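Bag, Tray or Drawer: Keeping Fruiting Vegetables Through a Warm Week

Storage advice tends to treat the crisper as a single destination. For chillies, tomatoes and eggplant it is one of several, and often the wrong one.

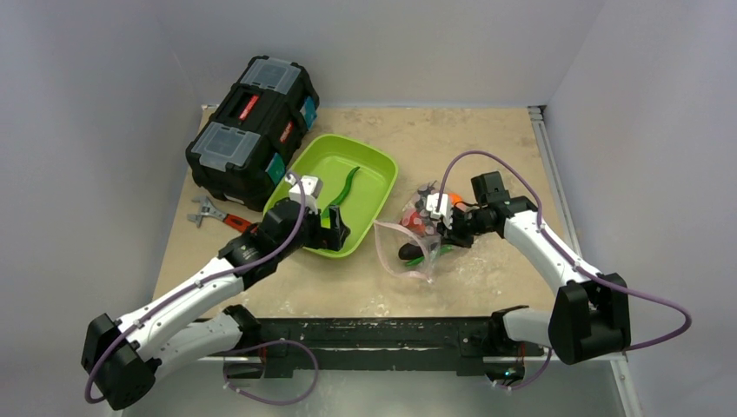
Should tomatoes, chillies and eggplant be kept together in the plastic bag they came home in?

Only for the trip. Once in the kitchen they store better apart, because tomatoes give off ethylene as they ripen and eggplant is sensitive to it, and because a closed bag traps the moisture all of them lose.

The produce bag is a transport item. It weighs next to nothing, it keeps small loose goods in one place at the checkout, and its film is thin enough to take the shape of whatever is put in it. The same properties make it poor storage. A tomato resting against an eggplant has nothing between them to spread the load, and the thinner vegetables slide into whatever gap is left. Water vapour condenses on the inside of the film when the bag moves from a warm car to a cold shelf, and the droplets settle at the contact points, where mould usually starts.

Sorting on arrival takes 4 minutes for an average household shop. The kit is a shallow tray, a dry tea towel and somewhere to put the bag afterwards.

The tray

A rigid plastic tray with a low rim suits long chillies and similar produce. The rim stops them rolling, and the open top lets surface moisture go. Rounded corners are easier to wipe than square ones. Colour makes no difference to storage life, although a pale or bright tray shows dirt sooner than a black one.

Lay long chillies flat and on the diagonal if they won't fit lengthwise. Bending a curved chilli to suit the container cracks the skin near the stem, and a cracked chilli should be used that day. One layer is enough. A second layer hides the soft one underneath.

Of the trays we compared, the Sunddale was the stiffest and the only one that stayed flat under a full load of capsicums. The Pura has a higher rim, which helps in a fridge door and gets in the way in a shallow drawer. The Corrigan is the cheapest and scratches readily. None of the three has drainage, so a folded paper towel is worth adding when the vegetables have been washed.

Which vegetables go where

Chillies: Fridge, in the tray, unwashed, stems left on. Green ones keep longer than red ones of the same type, being less ripe when picked. Wash before cutting.

Tomatoes: Bench, stem end down, out of the sun. Move fully ripe fruit to the fridge if it won't be eaten within a day or so, and bring it back to room temperature before serving. Cold dulls the flavour of a tomato well before it affects the texture.

Eggplant: The coolest part of the kitchen for short periods, or the warmest part of the fridge. Chilling injury shows up as pitting on the skin and browning around the seeds. An eggplant stored at the back of a cold fridge will often look sound until it is sliced.

Beans and other thin green vegetables: Fridge, in a bag left open at the neck. They dry out faster than anything else in this group and are the one case where film earns its place.

Load and labels

We filled the Sunddale with 400 grams of mixed chillies and left it on the middle shelf through March. Losses were lowest when the tray was checked every second day and soft pieces removed. Left alone, one spoiled chilli had marked its neighbours by the end of the first week.

Masking tape on the rim takes a date well and peels off cleanly if it is removed before washing. Chillies of unknown heat should be labelled as such, particularly in shared kitchens.

Cleaning

Hand-wash trays in warm water with a little detergent. The Corrigan warped slightly on the bottom rack of the dishwasher and the other two did not. Capsaicin is an oil and clings to plastic, so a tray that has held cut chillies needs a second wash before it holds fruit. Dry it upside down on a rack.

Reusing the bag

A clean produce bag can be turned inside out, dried over a tap and used again for the same purpose. Crinkled film is fine. Split seams are not worth saving. Those wanting something sturdier could look at the Eletti mesh bag, which holds a similar volume, breathes on all sides and can go through the wash at 40 degrees. Ours lost its drawstring after 38 washes and otherwise remained in use.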